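Relatório de projeto - Vekar, um café com ementa de poucas palavras

O nosso grupo quis desenhar um café de bairro em que a ementa coubesse num postal. Adorámos cada fase! Começámos com 27 nomes de pratos e ficámos com 16, todos curtos. 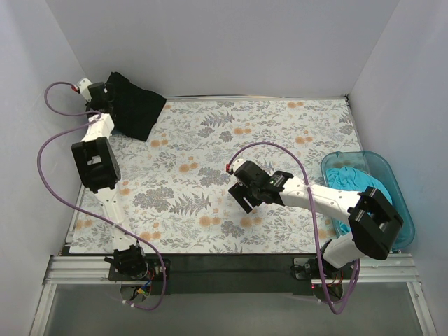 Fig. 1 - Padrão de fetos e flores sobre fundo claro.

A identidade gráfica veio depois - letra grande, margens largas, nada de adjetivos na lista das sandes. Imprimimos 300 ementas de teste, e a tosta de figo ganhou logo fãs.

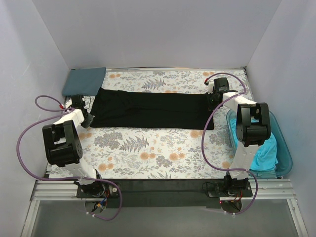
Malte Dreßler comentou que leu a ementa duas vezes e ficou com fome nas duas, mas que sentiu falta dos preços ao lado das bebidas. Já os incluímos na segunda versão.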